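Right, a few of you asked how the laundry sorting is going, and I promised I'd be as chatty about the bad bits as I was about the good ones. So, a thread about the fault that ate most of my March. Put the kettle on, it's a long one.

For anyone new, I look after the two-arm cell at Tostton. The job sounds dull and I love it. Clothes come out of one basket, get dealt with on the table and end up in the other, and both arms have to share a fairly small bit of air while they do it.

The fault, in plain words: the left gripper stopped letting go. It didn't happen every time, which would have been a kindness. It would close on a sleeve or a hem, lift beautifully, carry it across, get the command to open, report that it had opened, and stay shut.
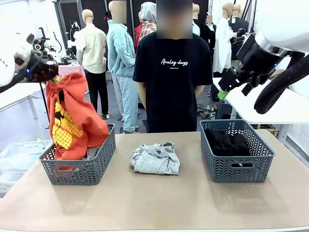 And of course the program believed it. As far as the software knew the fingers were wide open and the garment was down, so off went the arm to its next position, still towing a jumper. Mostly that just made a mess. The one that frightened me was when the towed sleeve got round the other wrist and the two arms pulled against each other until the force limit tripped.

The limit did its job, I want to be clear about that. Everything stopped, nobody was hurt, and the only casualty was a cuff. But there was someone on the far side of the table at the time, and I didn't sleep very well that night.

So we stopped running it at full speed there and then, and I went back through the logs. 1,125 picks, and 21 of them were stuck releases. I'd have guessed four or five! The rest had been quietly tidied up by whoever was on shift, bless them, and never written down.

My first theory was the fabric. Fleece clings, knitwear snags, we all know this. I spent almost 2 days feeding it nothing but smooth cotton and feeling clever, and then it hung on to a cotton shirt as if its life depended on it.

Second theory was the fingertips. A friend over at the Kustunthorpe site had seen something like it with worn pads, so I swapped ours. No change whatever, though the new pads are lovely and I'm keeping them.

The release itself needs more room than I'd ever given it, and that was the first useful thing I learned. We'd been opening the fingers very low to be gentle with the clothes. Have a look at the left gripper here, with its fingers pointing down just above the near rim of the basket - that's the sort of neighbourhood where I'd been asking for a full opening. If one finger meets the plastic on its way out, it stalls, and a stalled finger and a finished one looked exactly the same to our code.

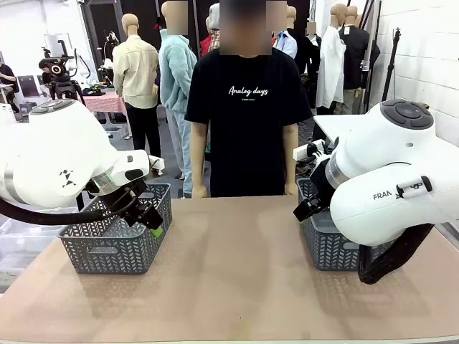
The code is the bit I'm properly embarrassed about. Our little wrapper (we call it Bakstead, after the lane the old workshop was on) asked the gripper "have you stopped moving?" and took yes to mean "are you open?". Those are very different questions. I wrote that line myself, late one evening, and I remember being pleased with how short it was.

It now reads the real finger width after every release and compares it with what we asked for. If they don't match, the arm stays put, the other one holds too, and a person has to come and look before anything else moves. I've also raised the release height so the fingers clear the rim.

We also changed how we behave. If you free a stuck garment by hand, you stop the cell first, and you write it in the book, even if it took five seconds and you feel silly. Especially the tiny ones.

Eichhorn, who built our mounting plates, very kindly checked those over as well after the tug of war. All fine, one bolt nipped up.

We're back to half speed for now and I'm in no hurry to go faster. If you run anything with grippers and soft things, please go and check what your "open" really means - and do tell me what you find, I'd feel a lot less daft.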